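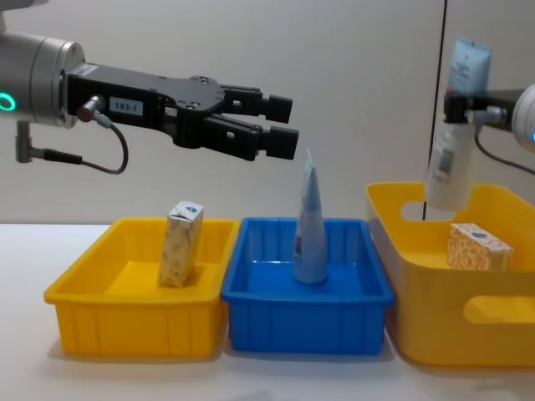 Student Robotics Club Opens Two-Arm Sorting Challenge to Area Teams

STELMAKH, September – The robotics club at Stelmakh Technical College will open its two-arm sorting challenge to teams from other schools this school year. Until now the contest was only for students at the college. Registration is open through the end of the month.

In the challenge, two robot arms share one table and move everyday packaged goods between plastic bins. The goods are things found in any drugstore: squeeze tubes, small cartons and similar items. Teams write the software that decides which arm picks up which item, in what order, and where each one goes. They do not build the arms or the grippers.

"We wanted a task that anyone can understand by looking at it," said Müzeyyen Avcı, the club's faculty adviser. "A tube has to go from one bin to another. Then you try to program it and you find out that a tube is soft, it can stand up or lie down, and the other arm may be in your way."

Teams receive a list of items and starting positions 35 minutes before their run. Each run lasts 7 minutes. Points are given for every item placed in the correct bin, with extra points if the item is standing up when the gripper lets go. Points are taken away for dropped items and for any contact between the two arms. A team may stop its run at any time and keep the points it has earned.

Both arms work with two-finger grippers. Judges will change the mix of items from round to round, and at least one item in the final round will be one the teams have not practiced with.

The club has been working on the contest format since last year. Student captain Yanling Su led the group that wrote the rules and the scoring sheet. She said the hardest part was deciding how to score the handoff, when one arm passes an item directly to the other.

"In the first version a handoff was worth so much that people did it when there was no need," Su said. "They would pass a tube across the table twice for points. Now it scores the same as any other move, so you use it if it saves you time."

Su's group also changed the rule on bins. Teams are no longer told in advance which bin will be in which spot, and the bins can differ in size and in the height of their sides. A program that always lowers the gripper to the same height may hit the rim of a taller bin.

The larger contest is possible in part because of a $3000 grant from Stesach, a packaging company with a plant near the college. The money will pay for spare gripper pads, bins, test items and travel help for visiting teams. Stesach will also send one of its line engineers, Ettore Messina, to serve as a judge.

"Our own lines have the same problem the students have," Messina said. "Hard boxes are easy. Soft packages are where you lose time. I would like to see how they handle it."

Teams may have up to five members. High school and two-year college students are eligible, and each team needs one adult coach. No experience with robot arms is required. The club will share its simulator, called Zirus, with every registered team at no cost, along with the sample code used in the club's own introductory class. The simulator runs on an ordinary laptop.

Visiting teams will also get practice time on the real arms. Sessions are open from 4 p.m. to 7 p.m. in the automation lab and must be booked ahead through the club. A club member will be at the table during every session to start the arms and operate the emergency stop. Long hair must be tied back, and no one may reach over the table while the arms have power.

There is room for 18 teams. Places will be given in the order that complete forms are received, and a waiting list will be kept after that. Schools may enter more than one team, but a second team will be placed on the waiting list until registration closes.

Milagros Maldonado, a second-year student who competed last year, will run the help desk for new teams. She joined the club with no programming background.

"My first program picked up one box and put it back where it came from," Maldonado said. "I spent two weeks on that. If a team is stuck on something like this, they should write to us early."

The winning team will receive the Dradia Cup, named for the club's first competition robot, and an invitation to visit the Stesach plant.

Registration forms, the full rules and the simulator download are available on the club's page on the college website. Printed rules can be picked up at the automation lab office.

Media contact: Saadet Güler, Communications Office, Stelmakh Technical College. Reporters who wish to attend a practice session should contact the office in advance.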